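Drestgate Robot Arm Club: your questions answered

I get asked the same things at the door every term, so I've put them all on one page. If yours is missing, email me and I'll add it!

Do I need to know any coding?

No. About half of us had never written a line when we joined. You'll start by moving the joints with sliders on a laptop, and the code creeps in after that (you'll barely notice).

What will I be doing for the first few weeks?

Small pick-and-place jobs, mostly with our white arm, which everyone calls Brabec. You choose an object, choose a target and try to get the two together. It sounds easy. My first go took a whole evening and I loved it.
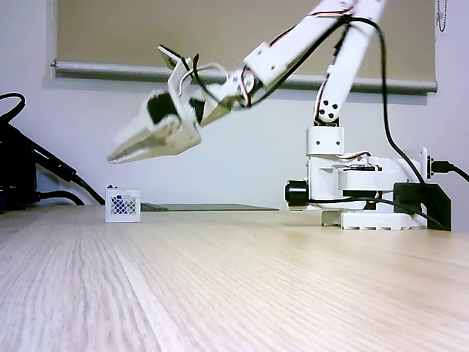
Brabec over the table, with the little white crate.

Can I bring my own arm?

Please do! Bring its power supply too, and put your name on both. We've got 2 spare control boards, but they won't suit every motor.

What does it cost?

It's £139 for the year if you're at school or college and £165 for everybody else. That covers printing filament, screws and tea. You can pay by the term if a lump sum is awkward, just have a word with me.

Do you enter competitions?

One, the Sanedell Cup, in December. Teams get a crate and a handful of blocks and have to sort them against the clock. We scored 376 last time, our best yet, and I'm still a bit giddy about it.

Why do you go on so much about the fingertips?

Most of our lost points come from there! A long thin tip gets into tight gaps nicely, but come down on a flat block at the wrong height and you're pushing it into the table with no grip on it at all. So we spend ages on heights, one block at a time, and I make everyone write theirs in the club notebook.
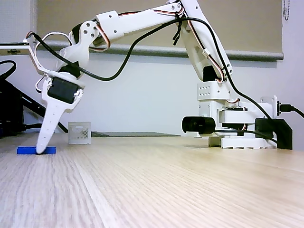 Vendula Bednárik wrote in to say that she'd go slower still: "Halve the speed for the last bit of the drop and you'll find your height in a few tries. I wasted a month doing it at full pelt."

She's right, and I've changed the starter program to match. Grab the new copy from the shared folder before your next session.

Is there an age limit?

Eleven and up. Under-16s need a form signed by a parent or carer, and I can't let you near the soldering bench without it, sorry.

Who do I contact?

Me, Ilham Tahiri, through the club's contact form. I'm slow in the holidays but I do answer everyone.

Last updated December 31, 2023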